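*Household notes, updated 07/12/2021*

Every January my inbox fills up with the same question, and this year it came from Nkechi Babalola, who put it better than most: "Before I spend another evening wiping down tables and folding towels, should I just wait for the robot?" Well, Nkechi, I wouldn't wait, but I have been reading and asking around (and borrowing things from patient friends), and I do have a few tips for anyone who wants to hand over some chores now and keep the rest for later.

## Chores you can hand over today

**Floors.** Yes, with some getting ready on your part. Pick up cords, fold the fringe of the rug under, and put the dog's bowl on the counter before you press the button. My own floor machine is an old Ister, and it has done 59 runs since I started keeping a tally on the pantry door. Most of its trouble has come from socks. Empty the bin every time, even when it looks half full, and cut the hair off the roller with a seam ripper, which works much better than scissors.

**Lawns.** Also yes, if your yard is fairly flat. Kiprono Athumani has had one going in his yard for 3 summers and the grass looks lovely, though he still trims along the fence by hand and rakes up the windfall apples first.

**Dishes.** I know, I know, a dishwasher hardly counts as a robot anymore! But it's a machine that does a chore, and people still get poor results by crowding it. Leave space between the bowls, face the dirty side toward the spray, and scrape instead of rinsing.

## Chores that still want your hands

**Folding laundry.** I'd love to tell you otherwise. A towel is a different shape every time you pick it up, and that is hard on a machine that likes things to hold still. Fold towels in thirds the long way and then in half, and the shelf will look tidy even if you did it in front of the television.

**Clearing and wiping a table.** You have to tell a crumb from an earring, lift a glass without tipping it, and press hard enough to shift jam without hurting the finish. Sena Osei, who runs the repair bench at Hamonero, reminded me that a wood top is busy to look at as well, all streaks and swirls, and a knot can pass for a coffee stain if you only get a glimpse. For now, use a damp cloth, go with the grain, and follow with a dry one. A stain will usually show a harder edge than a knot does, and if you aren't sure, rub a small spot and look at the cloth.

If you'd like a feel for the job from the machine's end, the fingers are a good place to begin. A black finger this close to a pale wood tabletop covers up a great deal of it, and you still have that knot to make sense of beside it. 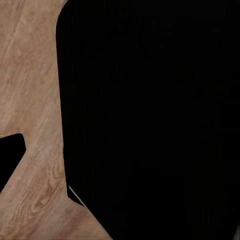
## In the workshop

Shops are further along than kitchens, mostly from having the same part in the same place all day. A few things to do before you let any machine near your bench:

- Clear the bench completely, then put back only what the job needs.
- Make a simple wooden stop so each piece lands in the same spot. Dilwyn Parri uses scrap maple and two clamps.
- Keep sanding the last pass yourself. You'll feel a ridge long before you see it.
- Know where the off switch is, and show everyone else in the shop too.

## If you're saving up

Put the money toward one chore you truly dislike. Ibrahim Abubakar had a quote of $2,192 for a helper arm for his garage and ended up spending a good deal less on better shelves, and he's very happy with them. I'll write about the shelves next time, and about getting candle wax out of a runner, which so many of you have asked for.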